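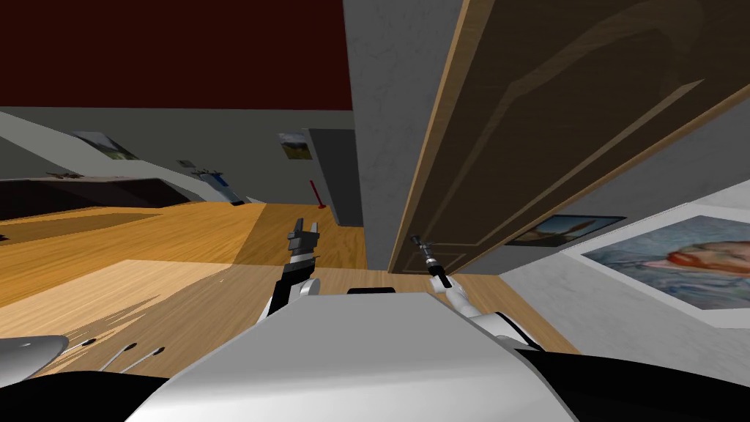
I spent most of Monday getting the two-armed robot set up in the Stilstead house model, and I'm writing the steps down before I forget them. The simulator is Stellex. The robot model is the one we call Trolter, with the white torso and the black two-finger grippers.

The job I'm working toward is doors. The house has big paneled ones with beveled edges, and they are harder than the cabinet doors I did last month. A cabinet door moves a little and stops. A room door swings through a lot of space, and the arms and the base all have to stay out of its way.

First thing was the base. I had imported it with the old mass values, which put the total too low for the arms. With both arms reaching forward the whole robot pitched over, and the view from the torso camera went with it. I went back to the parts file and found the battery block listed at zero. Putting in the right number, 21 kilograms, brought the center of mass back over the wheels.

Second was the floor contact. The house floors are wood planks and the friction value that comes with them is made for furniture. The wheels slid on it. I gave the wheels their own contact pair and left the floor alone, so the tables and sofas still behave the way they did.

Third was the camera mount. It has to be fixed to the torso link and not to the base link. If it's on the base, the view stays level when the torso leans, and then the pictures don't agree with the joint readings. I lost two hours to this on an earlier build. Now I tilt the torso on purpose at the start of every setup and check that the horizon tilts too.

Gripper setup was short. I open both to the same width, close them on nothing, and read back the finger positions. The left one was off by 13 counts, so I reset its zero and ran it again. After that they matched.

For the door itself I changed the hinge damping to 35 and saved it under a new name. At the old setting one light touch sent the door all the way around into the wall.

The log for the day is 1,016 lines, mostly contact warnings from before the friction change. I kept it in the Strazds folder with the parts file.

Still to do: the wrist joint limits on the right arm, which I copied from the left and haven't mirrored yet. I also want a slower start pose. The current one brings both arms up at full speed as soon as the simulation loads, and I'd like them to wait until the base has settled.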